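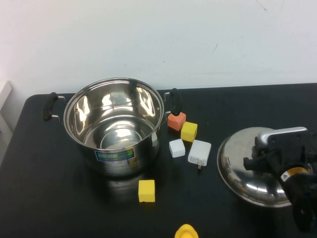 Grulldale Stock Pot, two months of daily soup

Category: Kitchen > Pots and Pans > Reviews

I moved to a smaller apartment in September, and the old enamel pot did not come with me. The bottom was chipped in two places and my sister said it was time. So I needed one pot that can do soup, pasta, beans and sometimes jam, and that I am not afraid to scrub. After some reading I bought the Grulldale, in stainless steel. I paid for it myself.

I should say how I cook, so you can judge if my opinion is useful for you. I make soup almost every day of the cold season. My stove is an old electric one with coils, slow to heat and slow to cool. I do not have a dishwasher.

Heating

The first thing I noticed is that water boils sooner than in my enamel pot, with the lid on. I did not measure it with a clock. With onions you have to be careful. The steel gets hot quickly in the middle, and if you add the onions too early with too little oil, they stick and go brown on one side. After one week I learned to keep the coil on 3 and wait. Now I can cook onions slowly for a long time and they come out soft and yellow, as I like them.

For thick things, such as lentils or split peas, you must stir. I burned the lentils once when I was on the phone. It was my fault, but in a pot with a heavier bottom I think they would survive.

Handles

The handles have a black covering and they stay cool enough that I carry the pot to the sink without a towel. On a gas stove with a big flame I would not promise this. My neighbor, Brendan Ó Riain, borrowed the pot for a party and cooked on gas, and he told me he needed a cloth. They are wide enough for my hands with thick gloves. When I pour out pasta water the pot feels steady, also when it is full.

Cleaning

Inside it was very shiny when it was new. You will lose this. After the first tomato sauce I saw rainbow colors on the bottom, and this made me worried, but a spoon of vinegar in warm water took them away. White spots come from hard water and go the same way. For the burned lentils I boiled water with baking soda, left it overnight, and in the morning most of it came off with a wooden spoon. The rest needed a sponge and some patience.

One complaint: the sticker. The glue on mine was very strong. The paper came off in small pieces and left a gray, sticky place that collected dust. Cooking oil and an old bank card solved it after 2 evenings. Please remove the sticker before the first cooking – heat makes the glue worse.

Compared with others

Before this one I tried the Meinecke pot of a friend, Cathal Heffernan. It is heavier and the lid closes better. Lentils are safer in it. But it costs much more, and when it is full I can not lift it with comfort. I also looked at the Namlow in the store. The handles were thin and I put it back on the shelf.

What I would change

The lid of the Grulldale is a little loose and it rattles when the soup boils strongly. I put a folded towel on top when I want quiet, only at low heat and far from the coil. I also miss marks inside for the volume. I now measure with a jar, as my mother did.

Would I buy it again? For soup and pasta, yes. If you cook mostly beans and thick stews, save some more money and look at a heavier pot – you will stir less. Mine stays on the stove all the time, there is no cupboard big enough for it in this kitchen.

Posted 2021-11-15

Related reviews
Namlow bread knife after one year
Breveo hand blender: good motor, short cable
Which ladle for a deep pot?
Meinecke colander, large size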